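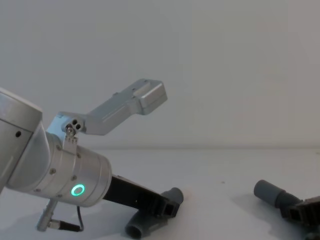 3.2 Materials

The fittings used in the study were grey plastic pipe pieces of the kind sold for household waste plumbing. All of them came from the Stunddale depot of Goodwin, a plumbing wholesaler, and were bought over the counter in May with no special order. We chose them because they are cheap, easy to replace and familiar to most people who have looked under a kitchen sink. They also have a shape that is awkward to describe in words. A fitting made of several joined pieces has no obvious front or top, and two people asked to set the same one down "the right way up" will often disagree.

The full set held 14 fittings. Each was wiped with a damp cloth, left to dry overnight and given a number in pencil on the inside of the widest opening, where it could not be read from the side. Labels on the outside were tried first and dropped, as they gave the piece a front. Stickers and bar codes were removed with warm water. Two fittings kept a trace of glue and were used only for practice.

Fittings were stored in a shallow tray at the Zidudstead workshop and taken out one at a time. The work surface was a plain white tabletop set against a pale wall, as shown in Figure 2. We had earlier used a timber bench with a strong grain, and found that people lined the fittings up with the grain without being asked to. The white top gave them nothing to line up with except the edges, and the edges were far enough off that few people used them.
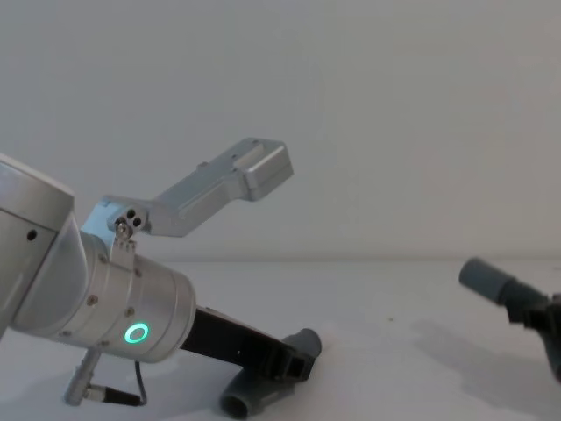
Figure 2. The work surface and back wall.

3.3 Resting positions

A resting position is any way a fitting can lie on a flat, level surface and stay there when the hand is taken away. To find the resting positions of each piece, Yurii Harasym placed it on the tabletop in every way he could manage, let go, and waited 5 seconds. If the piece rolled, tipped or rocked during that time, the position was thrown out. The same check was done again the next morning, starting from the positions recorded on the first day.

Simple straight couplings gave few positions and no arguments. The fittings with a side stub were harder. With the stub pointing upward at a slant, the piece leans on the rim of its wider section and the result depends on how far the parts have been pushed together. Moving the joint by a few millimetres was enough to turn a stable position into one that rolled. We therefore pushed every joint fully home before the checks and marked the depth with a pencil line, so that any slippage could be seen and put right.

After both rounds, 28 resting positions were kept across the whole set. In 12 of these the widest opening faced sideways, with the rim touching the table. The rest were spread over the other ways of lying, and the complete list is given in the appendix.

We recorded each position with a short code based on the drawing method in the Rulico handbook, changed slightly to allow for stubs that leave the main pipe at a slant. The code gives the direction of the widest opening first, then the direction of each stub going clockwise. Colour was left out, all of the pieces being grey. Where two positions had the same code but looked different from above, a letter was added at the end.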